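Flaltik bench arm – progress report to the Sobczak small builds fund
From: Jarosław Makowska, May

Hi all, I promised you an update once the arm was doing something, so settle in! As you know, the grant was 2,000 and I've spent 600 of it so far, mostly on the gripper and the bench. Nero, the control box, runs happily in its corner of the shared workshop and has stopped tripping the breaker every time the kettle goes on (we moved the kettle).

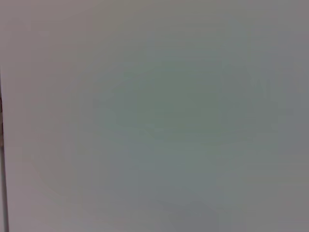 Calibrating the wrist camera took up most of the early evenings. I wanted the exposure to settle by itself before I trusted it with anything, and plain surfaces are where it struggles most. Give it pale gray and nothing else and the color wanders, a bit pink toward the left and a bit green through the middle, with one dark line down the left edge as the only sharp thing to focus on. I'm writing a correction for that – the Jasska code I started from has one, but it's meant for a different lens.

The bench time has been easier to get than I feared. I have the far end until 8 in the evening, and the woodworkers have been very good about keeping the dust down.

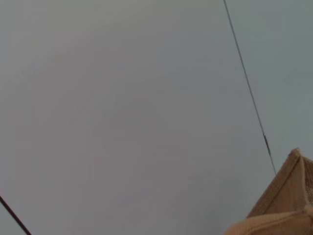

Fingers are the part I've changed my mind about most. I started with bare ones and kept fussing over grip, so covering materials went on the shopping list pretty early. The tan mesh has a fine, regular weave and comes up to a point at the tip, with a fatter, padded part lower down, and I like how clearly that edge reads against gray. The crease where the two parts meet bugs me a little. Cable routing is still on my list too, as I want a good bit of slack near the fingers and a proper clip for every run.

On to the actual job, which is packing a shopping bag. I'm using toy fruit for now and a jute tote, and I've set myself 200 logged tries before I touch real groceries.

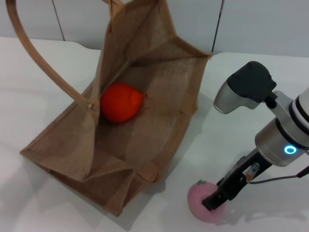 Soft bags are hard because they never sit the same way twice, so I'm logging how the bag is lying at the start of each try as well as where the fruit goes. Next up are the camera correction, the cable clips and a second kind of bag, probably paper. I'd also like to put 200 of the remaining money toward a spare set of fingers, if you're okay with that – just reply to this and I'll order them.

Jarosław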